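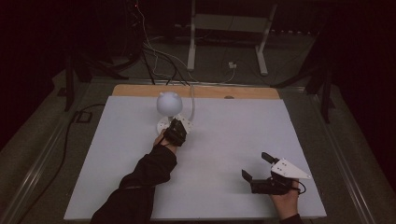

Hand-held grippers at a white work surface, with a small round object on a flat base.

Open Days Should Show the Slow Work

The Trorkbridge open day drew 829 visitors in November, and many came expecting finished machines. The Shawky workshop offered them a person at a table, holding a gripper in each hand and handling a small household object. Some visitors moved on quickly. In our view, they left the most instructive station of the day.

Public demonstrations of automation too often favor speed and polish. Prirkwood, which organized the event, gave 60 minutes to the stage program and 37 to the tables. We believe that balance should be reversed. A guest who watches one grip attempted many times learns how much human effort stands behind a simple motion — and is better prepared to judge the claims made on stage.

There is a fair objection. Table work is hard to follow from the back of a crowd, and groups of 50 were plainly too large. Smaller groups would require more staff and a longer day. We consider that cost acceptable, and we urge Prirkwood to plan for it before the next open day is announced.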